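WANTED: PEOPLE WITH TOO MUCH SMALL STUFF

Tultum is looking for paid participants for its October keepsake project. If you own a box on or near your bed that holds your whole life in miniature, please keep reading. If you own three, please skip to the part about how to apply.

What the project is

We want to know how people pack the things they can't use and won't throw out. Big furniture has been studied to death. The crocheted round thing your aunt made, the card holder you replaced two years ago and the glitter case that sheds on every surface in the house have been studied hardly at all. Usha Bhat runs the project and has a drawer at home that no longer opens, so you will be among friends.

What you'd be doing

You empty one box onto your bed. You put everything back in. You do this twice, on two visits, and in between you talk to us for an hour or so about what went where. We are not there to make you tidy. One of last spring's participants put every item back exactly as it had been, including the wrappers, and was paid in full.

We like a real mixture: little boxes inside the big box, soft things stuffed between hard things, a plush toy in whatever corner was left. Printed bedding is welcome. You don't have to iron it.

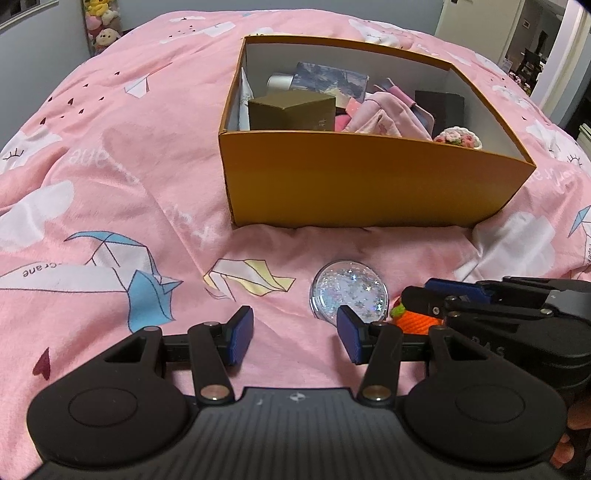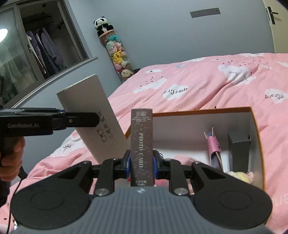 The question we keep coming back to is what people do with empty packaging. A good box is hard to part with, and plenty of participants turn out to be storing boxes in a box. Darius Jõgi has built a whole interview section on this and will ask you, quite seriously, what you think you are saving it for. "It's a nice box" is an accepted answer and currently the leading one.

Who we're looking for

You should be 18 or over and live within 23 miles of our Brimholm office. You need a bed, a table or a clear patch of floor to work on, and one box, basket or case of small belongings that has been in use for at least a year. It should be light enough for you to lift without making a noise.

We'd especially like to hear from people who share a bedroom, people who have moved recently, and collectors of cards, stationery or anything that comes in its own little case. Professional organizers, we love you, but not this time.

Please don't tidy up before we come. We can always tell – and then Darius gets sad.

What you get

$397 for the two visits, paid after the second one by check or bank transfer. You also get a new storage box with a lid, which you are free to put inside another box.

Each visit takes up to two hours. We can come in the morning or after 5 p.m. You may stop whenever you like, and you may leave any item out without telling us why. Letters, diaries and medication should stay out from the start. Your name won't appear in anything we publish.

How to apply

Write to Olesia Shevchuk at the Brimholm office and tell us what kind of container you have, where it lives and the one thing in it you could not explain to a stranger. A paragraph is plenty. Last time we got 2,000 words on a button tin, and we did read them all, but it took a while.

Olesia answers everyone, usually within a week. If your box is a good fit she'll call to set up the first visit and ask about parking, stairs and cats.

Applications are open until the end of October or until the places are filled.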